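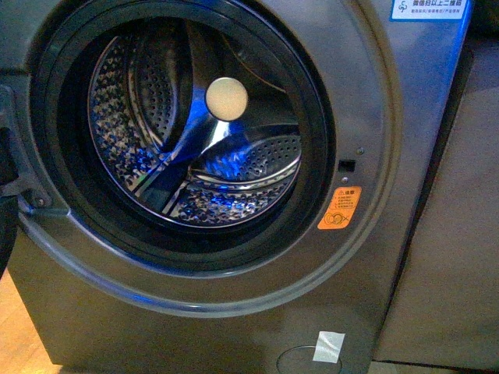 Leere Trommel, dunkelgraue Maschine, und ich sitze davor und freue mich.

Ihr Lieben, jetzt ist es also so weit: Ich schreibe einen ganzen Blogpost über das Wäschewaschen. Vor ein paar Jahren hätte ich mich dafür selbst ausgelacht, aber nach meinem kleinen Stoßseufzer im Oktober (die Sache mit den muffigen Handtüchern, ihr erinnert euch) kamen so viele Nachrichten von euch, dass ich das Thema nicht mehr loswerde. Und ich will es auch gar nicht loswerden, ich hab nämlich richtig Spaß dran gefunden!

Also, von vorne. Die Handtücher. Frisch aus dem Schrank alles prima, einmal Hände abgetrocknet und zack, dieser Geruch nach Keller. Ich hab erst das Waschmittel verdächtigt, dann den Schrank, dann kurz meinen Mann. Paraskevi Economou, meine Nachbarin von oben und in Haushaltsdingen gnadenlos, hat einmal an der Gummidichtung gerochen und mich nur angeschaut. Mehr musste sie nicht sagen.

Wer eine Frontladermaschine hat, kennt diesen dicken schwarzen Gummiring vorne an der Öffnung. Der hat Falten, und zwar mehrere hintereinander, und in diesen Falten wohnt alles, was in der Wäsche nichts zu suchen hat. Bei mir: eine Haarklammer, Flusen in rauen Mengen, ein völlig zermatschter Kassenzettel und so ein grauer Schmierfilm, über den ich nicht weiter reden möchte. Ich wische den Ring jetzt nach jedem Waschtag mit einem alten Lappen aus, mit dem Finger richtig in die Falten rein, unten besonders gründlich. Dauert keine zwei Minuten.

Danach bleibt die Tür offen. Immer! Das war bei uns zu Hause der größte Kampf, weil der Waschraum so schmal ist, dass man sich an der offenen Tür den Oberschenkel stößt (blauer Fleck Nummer, ach, egal). Inzwischen haben sich alle dran gewöhnt und laufen einen kleinen Bogen.

Einmal im Monat läuft die Maschine ganz ohne Wäsche bei 90 Grad. Ich hatte das vorher, haltet euch fest, noch nie gemacht. Wir waschen ja fast alles bei 30 oder 40, und davon hat sich der Mief in der Maschine offenbar überhaupt nicht beeindrucken lassen. Ich gebe etwas Vollwaschmittel in Pulverform dazu und mache nebenher was anderes, Kuchen backen zum Beispiel. Beim ersten Mal hab ich das Programm gleich zweimal laufen lassen, und danach roch die ganze Wohnung irgendwie nach Schwimmbad, aber im guten Sinne.

Und dann hab ich in die Trommel geschaut. So richtig, mit Licht. Habt ihr das mal gemacht? Die vielen kleinen Löcher, dieses geprägte Muster, das überall glitzert, und dazwischen blaue Lichtreflexe, fast ein bisschen Raumschiff. Ich hab bestimmt fünf Minuten auf dem Badvorleger gekniet und geguckt. Mein Sohn wollte wissen, ob ich was verloren habe.

Kleiner Exkurs zum Sortieren, weil das auch gefragt wurde: Ich hatte lange einen einzigen Riesenkorb, und am Waschtag lag dann alles in Haufen auf dem Flur. Jetzt haben wir 4 Stoffsäcke von Endetti, hell, dunkel, Handtücher und "Mama fragen". Der letzte ist immer am vollsten. Da landet alles, was irgendwie Wolle sein könnte, oder die Sportsachen, die keiner anfassen will. Die Säcke haben zusammen 19 Euro gekostet und ich hab sie selbst bezahlt, das ist also keine Werbung, falls jemand fragt.

Das Flusensieb hab ich übrigens auch aufgemacht. Legt bitte vorher ein Handtuch unter und stellt eine flache Schale hin, am besten eine größere, als ihr denkt. Ich hatte eine Auflaufform und die war sehr schnell voll. Gefunden hab ich einen Knopf, den ich seit dem Sommer suche, und ein Centstück. Reich wird man damit nicht, aber der Knopf gehört an meine Lieblingsstrickjacke, das war ein Fest!

Was ich noch nicht gelöst habe, ist die Waschmittelschublade. Die kriege ich einfach nicht ganz sauber, hinten in den Ecken bleibt immer so ein Rand. Ich weiche sie jetzt in warmem Wasser mit einem Schuss Zitronensäure ein und gehe mit einer alten Zahnbürste drüber, aber wenn ihr einen besseren Trick habt, dann her damit, gern in die Kommentare.

Die Handtücher riechen jedenfalls wieder nach gar nichts, und das ist genau der Duft, den ich wollte. Nächstes Mal zeige ich euch, wie ich die Bettwäsche falte (Spannbettlaken inklusive, ich übe noch). Jetzt muss ich los, die erste Ladung Dunkles wartet.

Zuletzt aktualisiert: 13. Dez. 2025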